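Wilemby Community Pantry: Frequently Asked Questions
Last updated 21/06/2018

Who may use the pantry?
Any household living within the town limits of Wilemby may register. Proof of address is required at the first visit. A utility bill, a lease or a letter from a school will be accepted. Income is not checked.

How do I register?
Complete the one-page form at the front desk or ask for a copy by mail. Registration is valid for one year. Households that do not renew will be removed from the list after 46 days and may apply again at any time.

How often may I visit?
Registered households may visit twice each month. An additional visit may be approved by the pantry manager, Gülizar Baysal, in the event of illness, job loss or fire. Please call before coming in for an additional visit.

May someone else collect food for me?
Yes. The person collecting must bring a signed note and your household card. One person may collect for no more than two households on the same visit.

What dry goods are available?
Rice, dried beans, lentils, oats, flour and pasta are normally in stock. Canned goods vary from month to month. The pantry cannot reserve particular items.

Why is rice given out in plain bags?
The pantry buys rice in bulk and repacks it on the premises. Each bag carries a label with the type of rice, the packing date and the lot number. Please keep the label until the bag is finished – it is the only way to trace a lot if a concern is raised.

Should I sort rice and beans before cooking?
Yes. Dry goods are a farm product and may contain a stray seed, a husk or, on rare occasions, a small stone. Spread a small amount at a time on a wide, light or plain-colored dish and look it over in good light. Remove anything that does not belong, then rinse and cook as usual.
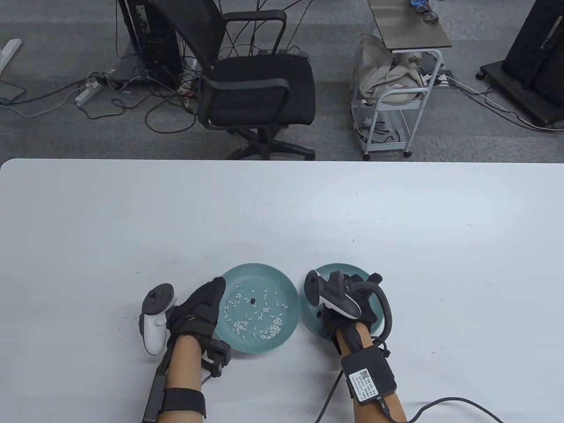
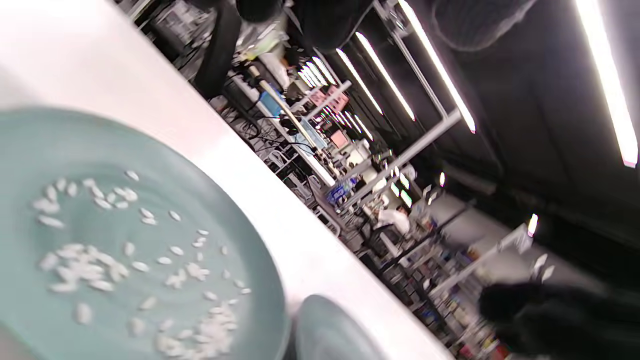
Rice grains spread out in a shallow layer.

If you find a stone, glass or metal, stop using the bag and return it with its label. A replacement will be given and the visit will not count toward your monthly limit. Insects should be reported in the same manner. Do not return bags that have been kept in a damp place.

How should dry goods be stored at home?
Move them to a clean container with a tight lid and keep them in a cool, dry cupboard. White rice keeps well for a long period. Brown rice contains more oil and should be used within six months, or kept in the refrigerator.

Can the pantry meet special diets?
Households may note allergies and religious requirements on the registration form. Staff will make reasonable efforts to offer a suitable substitute. Repacked goods are handled in a shared room, and the pantry cannot state that they are free of wheat, nuts or soy.

What donations are accepted?
Unopened, labeled food that has not passed its printed date. Home-canned goods, opened packages and alcohol cannot be accepted. Donations of more than 18 cases should be arranged in advance with Kaan Başaran in receiving.

When is the pantry closed?
The pantry closes on public holidays and for 7 days each November for the annual stock count. Households may make their second November visit early – ask at the desk for the form.

How is my information used?
Names and addresses are kept for registration only and are not shared with other agencies without written consent. Requests to view or correct a record should be sent to Saadet Dönmez, Records, Wilemby Community Pantry, 708 Putton Road.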